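Thoa Thân
Mar 4, 2023
OK friends, a few of you asked how the bathroom is coming along, so settle in, because you know I can't tell a story in one post. Making a thread so I don't clog everybody's feed (too much).

Thoa Thân
First, the background. When we moved in I was completely sure that bathroom was getting gutted. Beige floor, beige wall tile, beige marble on the vanity. I had a whole folder of white and navy bathrooms saved and I was ready to go.

Thoa Thân
Then the quote came in and I closed the folder, made tea, and sat with the cat for a while. So the new plan was to live with it, clean it really well, and change only the little things. I gave myself 9 days and a very small budget.

Thoa Thân
Day one was all grout. I used a stiff brush and a baking soda paste, 20 minutes per patch, and my knees are still talking to me about it. But the floor came up so much warmer than I expected! It's a nice honest beige, a bit like oatmeal.

Thoa Thân
Then I emptied the vanity drawers. Six half-used bottles of the same hand lotion. Six! I lined them up and sent a picture to my sister and she wrote back "so that's where mine went."

Thoa Thân
Now, the mirror. I went back and forth on this one for weeks. It's huge, it has that thin ornate frame in gold and brown, and my first thought was that it belonged in somebody's fancy aunt's house. Loan La came over to look and told me that if I took it down she would carry it home on the bus herself.
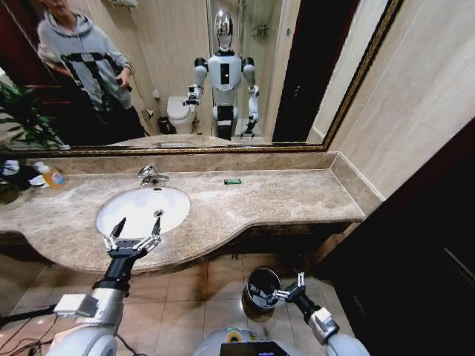 Thoa Thân
So the mirror stays, and I've come all the way around on it. The gold is really pretty with the beige marble, and I love getting the shower glass and the tile back in the reflection - it makes the whole room feel twice as big.

Thoa Thân
The plant by the mirror is my favorite part, with those long skinny leaves flopping over every which way. I keep telling myself I'll move it over a little and then I leave it right where it is.

Thoa Thân
Oh, and the little black trash can by the toilet! I must have looked at 40 of them online before I picked a plain one. My husband would like it known that he suggested a plain one on the first night.

Thoa Thân
Still to do: new towels (I'm thinking rust or a soft green, please vote), and something for the shower shelf so the shampoo doesn't slide around. If you have a bottle holder you love, tell me in the replies. I'm going to go soak my knees.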